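The Tuesday-Morning Temper of a Machine Named Tandik
29th December

By Lena Krajewska

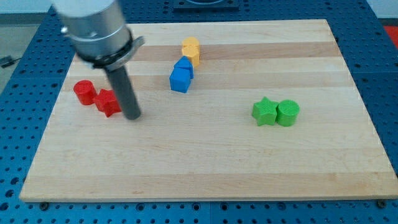

Tandik's keepers at Vakside will tell you the arm is easy. It's the board that needs looking after. Bolt it down a hair off square and every reach lands beside its block, with perfect confidence, 400 times in a row.

So the shift opens with a hex key. Ikell, the firm that wrote the setup manual, allows 30 minutes for squaring the board and touching the rod down at its marks. I watched it take 2 hours, one of them spent looking for the hex key.

Then comes the collar. It works loose, slowly, and the rod creeps with it — a sulk you notice only when a star gets nudged instead of met. The cure is a quarter turn and a fresh calibration. The manual covers this on a page that has come out of the binder.

A replacement collar costs $1490. Vakside ordered one in February from Tunstall, and it sits in a drawer, still sealed, while the old one gets its quarter turn.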